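Chapter 4
Watching a Robot Work: The Open Day as a Source

Most people who make decisions about automation first see a robot at somebody else's open day. They stand behind a line on the floor, listen to a host for 20 minutes, and go home with a brochure. This chapter is about how to get more out of such a visit.

We will use one visit throughout. On July 31, 2018, the parts distributor Stirketti opened its returns hall to students and customers. The guide was Seema Mishra, who ran the automation group. At the first station, two robot arms stood at a table with two open cardboard boxes and a supply of black power cords.
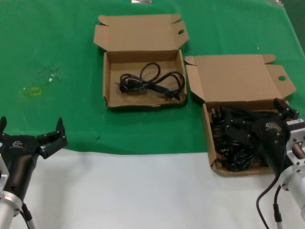

4.1 Before the Visit

Write down what you want to know before you arrive. The Stirketti visitors had been sent a one-page sheet in May, and few of them had read it. The sheet named the task at each station: moving cords from one box to another, sorting adapters, and closing cartons.

Cords are a hard case for a robot. A carton keeps its shape when it is picked up. A cord bends and catches on the cords next to it, and it seldom lies the same way again. Mishra told her visitors to watch the cords first and the arms second, which is good advice for any station where the material is soft.

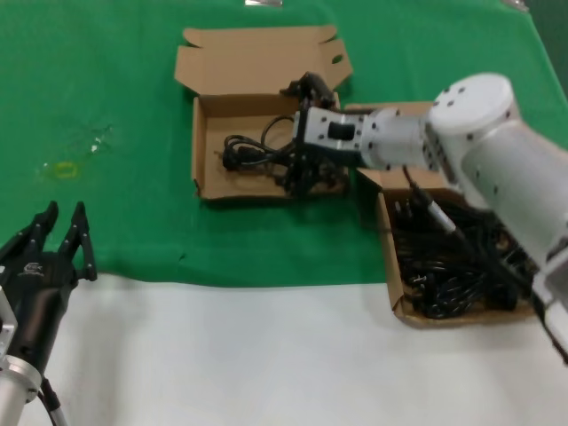
Why use a gripper with fingers instead of a suction cup?

A suction cup needs a fairly flat, sealed surface to hold on to. A cord is thin and round, so air leaks in around it. Fingers can close on the cord from the sides.

4.2 During the Demonstration

Stand where you can see both the place the part comes from and the place it goes. Note where the gripper takes hold. A cord held near the middle hangs down on both sides, and its loose plug can swing or snag. Look for this moment in particular, when a cord is out of the pile and has not yet been let go.

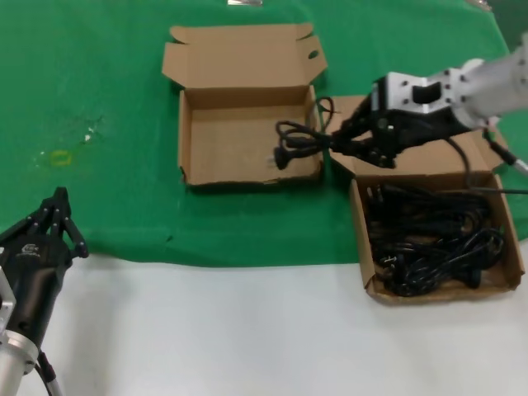 It is also the best moment to think of questions. Mishra was asked what happens if two cords come up together, and who steps in when the arm stops. She answered the second question at length and said the first was still being worked on. Write down both kinds of answer.

Do not rely on figures you hear once. One visitor noted 88 cords per hour and another noted 878 per shift, and neither had asked how long a shift was.

Review Terms

gripper, pick, place, deformable part, cycle time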